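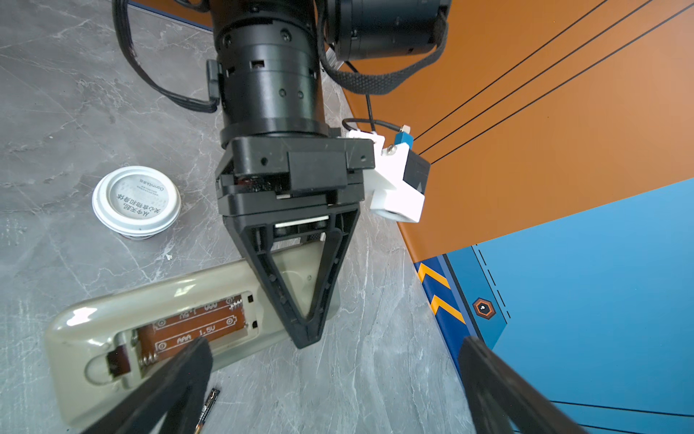 Purkden Slim Remote Review: Seven Weeks With a Basic Replacement

Posted Jun 10, 2022

The remote that came with our living room fan quit in the spring, and the manufacturer no longer sells it. I ordered the Purkden Slim, a universal replacement that covers ceiling fans and a fair number of TVs and sound bars. I've used it every day for seven weeks, which is long enough to have opinions about it.

What you get

The box holds the remote, a wall holder with two screws, and a folded sheet of codes. Batteries are not included. It comes in beige or gray, and I picked beige to match the wall plates. The color is a little yellower in person than it looks on the Purkden site, but it's close enough.

Batteries

It runs on two AAA cells. The back cover comes off and the compartment inside is brown, with AAA 1.5V printed in the base twice and plus and minus symbols to go by. I like that the printing is readable. My old remote had the symbols molded into dark plastic and I needed a flashlight every time.

The contacts are metal springs. They're stiff on mine. Push the battery in against the spring first, then press the other end down. If you try to drop it in flat it will pop out and roll off the table. Getting a battery out takes a fingernail or something thin, and I would have liked a ribbon under the cells like some remotes have.

The cover is my main complaint. It fits tight, and for the first few changes I had to put the remote face down on a hard surface and push with both thumbs. It has loosened up since then. There is no latch to break, so I expect it to last.

Setup

The code sheet lists 381 codes in very small type. Ours was on the second page. You hold the power button until the light blinks, enter the code, and press power again. The fan took the first code I tried. The sound bar needed three tries, and the volume buttons work but the input button does nothing.

If you change the batteries quickly, the codes stay in memory. I left the cells out overnight once and had to enter everything again. Write your codes on a piece of tape and stick it inside the cover.

Daily use

The buttons are soft and fairly quiet. They are not lit. Range is fine across our living room and poor from the kitchen, where I have to lean around the doorway. It slides on a smooth tabletop when you press a button with it lying down, and four small rubber feet would fix that.

The wall holder is flimsy. I used it for a week and went back to keeping the remote on the table.

Compared to the Parsa

I also tried the Parsa universal at my sister's place. It has lit buttons and a better cover with a tab you can open one-handed. It's also heavier, costs nearly twice as much, and didn't work with her fan at all. For a TV alone I would buy the Parsa.

Would I buy it again

Yes, for a fan or a spare. Four stars out of five, with one off for the cover and the tiny code sheet. Purkden says a white version is coming in July.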